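Lista de comprobación de teclados inalámbricos plegables
Almacén Bristdale, lote 1670. Revisión: 2 de marzo

1. Bisagras: apertura completa sin holgura. CONFORME
2. Cable plano interior: sin pliegues ni zonas peladas. CONFORME, salvo la unidad 39
3. Batería: carcasa sin abombamiento. CONFORME
4. Emparejamiento con tableta y teléfono. CONFORME
5. Tecla Ñ y acentos: respuesta a la primera pulsación. NO CONFORME en la unidad 187

Comentario: las unidades con incidencia quedan retiradas de la entrega a Skotero hasta nueva revisión.
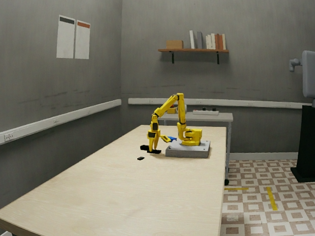

Cheuk-hei Chuang objeta que el punto 2 debería repetirse con el teclado cerrado, posición en la que el cable sufre mayor tensión. Se acepta la observación y se incorpora al procedimiento.

6. Etiquetado y manual en español. CONFORME
7. Cable de carga incluido. PENDIENTE de reposición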